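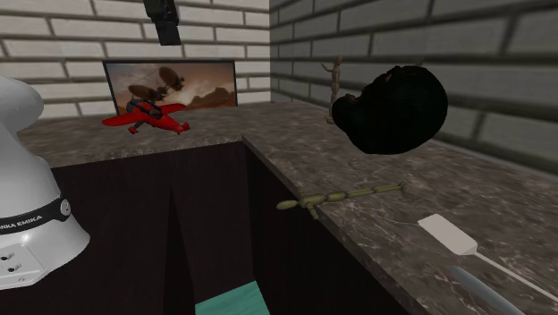 J. Alemayehu

Mar 12, 2021 | Print | E-mail this story

Search this site... Go

Good news if you've been staring at a tired worktop all winter. Perno, the stone yard on the Jemham road, is going to start selling its offcuts to the public, and I'm more excited about this than a grown adult should be.

If you've never been, the yard is the one behind the garden centre, with the blue gates and the puddle. Up to now it has only dealt with builders and kitchen fitters, and everything left over from a job has gone in a skip or been crushed for paths. I rang last summer to ask if I could buy a bit of marble for rolling pastry and was told, very politely, no. So I feel I've been waiting for this one!

From next month there'll be a shed just inside the gates, open two mornings a week, with pieces stacked by size and a price chalked on each. You pay at the office hatch and carry your piece away yourself (bring a blanket for the boot, stone is murder on plastic trim). The yard will cut a straight edge for you while you wait, but it won't do sink holes or curved corners on offcuts, so anybody planning a whole kitchen still needs a fitter.

What's in there will depend on what the fitters have been up to. I'm told to expect plenty of granite, a fair bit of slate and the odd slab of something veined and showy that a customer in Dremstead chose and then went off. Those are the ones I'd queue for. A small piece makes a lovely shelf over a radiator, or a top for one of those sad little cupboards that come with rented flats. 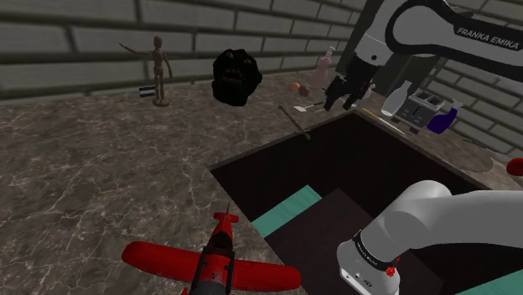

What about the old brick?

The yard is also taking in reclaimed brick, which pleases me nearly as much. When the Dremstead laundry came down there was a lot of muttering about where all that brick had gone, and it seems a good few pallets ended up at the back of Perno's under a tarpaulin. They've been cleaned up and will be sold by the pallet or half pallet, with delivery inside four miles of the gates.

I did ask about price. The yard hasn't settled it yet, but says it'll be less than you'd pay at the big reclamation place past Jemham, where my sister bought hers - and she is still cross about that. There's also talk of a bin of odd ones by the gate for people who only want a few to edge a flower bed.
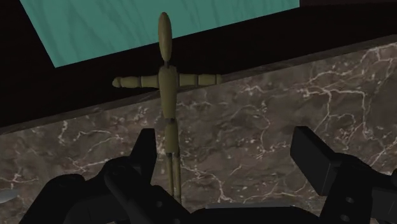 Parking is the one thing I'm grumpy about. There are two spaces inside the gates and both belong to the lorries, so you'll have to stop in the lay-by and walk back along the verge, which is no fun with a lump of granite under your arm. The parish council has been asked about a proper path. It says it will look at it in August, when the verge is due to be cut back anyway.

Opening times will go up on the gates and in the post office window. If you want a particular colour you can leave your number at the hatch and they'll ring when a piece turns up. Mine's already on the list, for the pastry marble.

Shares: 2 | Comments: 4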